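Why do my pecans taste like a pencil?

Lorraine Bickerstaff
Posted Wednesday

We moved to Flellholm last year and inherited a pecan tree, which the seller described as "productive." It dropped a mountain of nuts, I cracked them for 3 evenings, and every one tastes bitter and dries my mouth out like chalk. The ones from the store are sweet. Is it the tree, the variety, or me?

Cropper
It's you. You have to get all the brown stuff out of the grooves. Also 3 evenings is nothing, my mother-in-law has been at hers since the Carter years.

Gemma Bickerstaff
No relation, as far as I know, though if you come with free pecans I'm willing to look into it.

Cropper is right but stingy with the details. Inside the shell there's a reddish-brown packing material between the two halves, and it's loaded with tannins. When you crack a nut dry, it crumbles into dust and sticks to the meat. Soak the whole nuts in hot water for 40 minutes before cracking and let them drain. The shell gives a little, the halves come out in better shape, and most of the packing stays behind. Pick the rest out of the grooves with a nut pick – a bent paper clip works and costs less. Then dry the halves properly before you store them, or you'll be back here asking about mold. 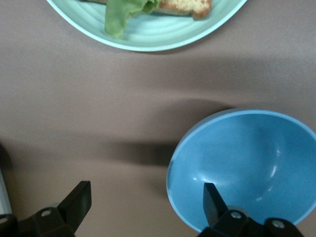 Fresh pecans also need curing, a couple of weeks somewhere airy, before they taste like much. Snap one in half to check. If it bends, wait. Once mine snap, I chop a handful and scatter them over lunch, and lettuce with toasted bread like this is as ambitious as I get on a weekday. Freeze whatever you can't eat by spring.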